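Handheld gripper demonstration

Handheld gripper demonstration is a method of gathering training examples for robot manipulation in which a person performs a task with a pair of portable grippers instead of steering a robot arm. The paired record of images and hand motion is called an episode. Episodes are later used to train a policy by imitation learning.

Equipment

Each gripper carries its own wide-angle camera, aimed along the fingers. A printed cube marker on the gripper body lets a second, head-level camera recover its position and angle. In the Plistar format, both grippers and the head view share one clock, and an episode lacking any of the three streams is rejected.

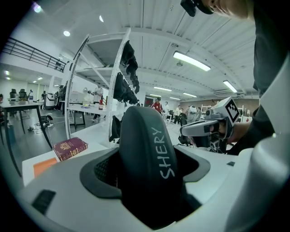
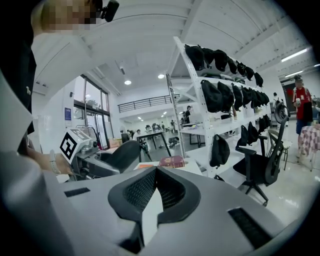
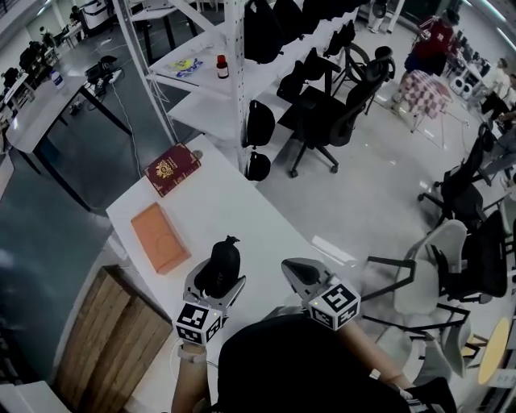 Two-handed work at a white table, with black items hung on a shelving unit behind. First and second: gripper views. Third: head-level view.

Episode collection

The operator works through a written task list, with the objects moved between episodes so that the policy does not learn fixed positions. The Sakach set, released in July, contains 755 episodes of hanging and table tasks, of which 735 passed review. Episodes last roughly 50 seconds. Common grounds for rejection are a covered marker and a dropped object.

Limitations

Human wrists can reach angles that many arms cannot. Such segments are either trimmed or remapped before training. Background movement also enters the images, and the Flerus guidelines advise recording in more than one room.

See also: Imitation learning; Teleoperation; Fiducial marker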